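Latlow thread, part two: sealing polished stone counters. Part one covered slab selection and the invoice, so skip back for that.

Test before sealing. Put a spoonful of water on the stone and leave it for 8 minutes. A dark patch means the stone is taking water in.

Our first coat was in February. Jotard's sheet asks for 300 ml across a kitchen our size. We used 313.

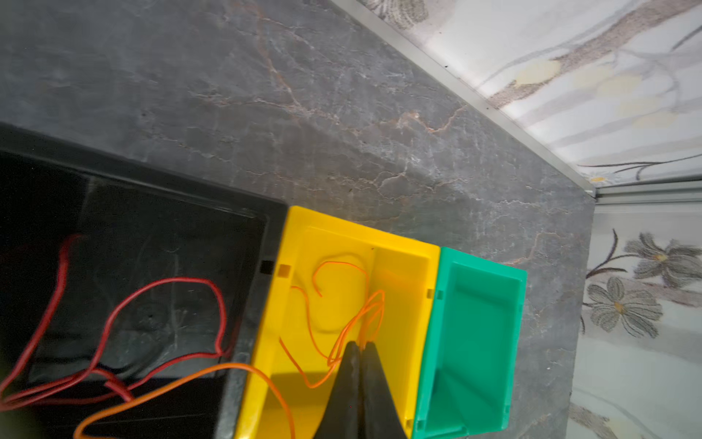
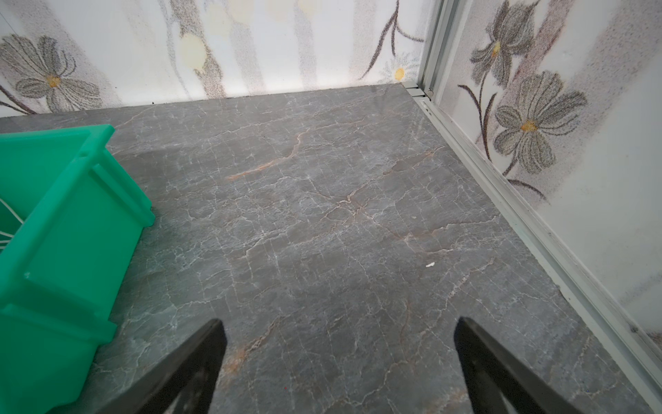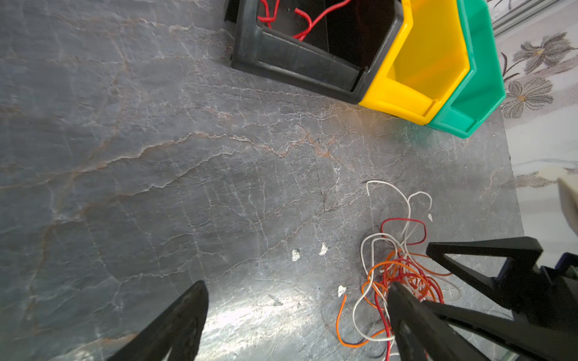 Sealer slows staining and does nothing for etching. Lemon juice and vinegar will dull a marble polish whether the coat is one day old or one year old. Dark gray stone with fine white veins, the pattern in all three photos, makes dull spots easy to miss from above. Get down low and look across it toward a light.

Ambrosio quoted 355 for a full repolish, travel included. Dendulmont came in at over twice that and wanted the room for two days. We took neither.

Cleaning since then: pH-neutral soap, warm water, microfiber cloth, dry immediately. Bleach and bathroom spray stay off the stone.

Next post: silicone at the wall joint, and how to cut out the old bead.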